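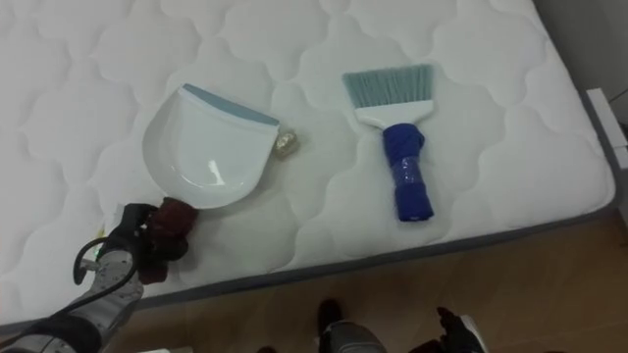

Photo: B. Hauser, Ernness workshop

March 28, 2025

Mattress cover, surface cleaning. Quilted white top, dark grey border. Dustpan and hand brush only, no vacuum, as agreed with Ambros.

Dustpan laid flat on the quilting. Rubber lip is the grey-blue one. On a soft surface the lip sinks a little under hand pressure, and small debris stays in the seams between the lobes. Press down next to the pan first, then sweep along the seam.

Test piece: one crumpled wad, beige and gold-brown, placed near the right corner of the lip. Pan mass 173 g on the bench scale. Brush not weighed.

Brush stored bristles up between passes. The November set was left bristles down and splayed badly. Handle wrap is blue; check it for slipping before the next session.

To do: order spare lips from Zwahlen. Ask Ambros whether the 300 mm pan is still in the Widel cupboard.

B. Hauser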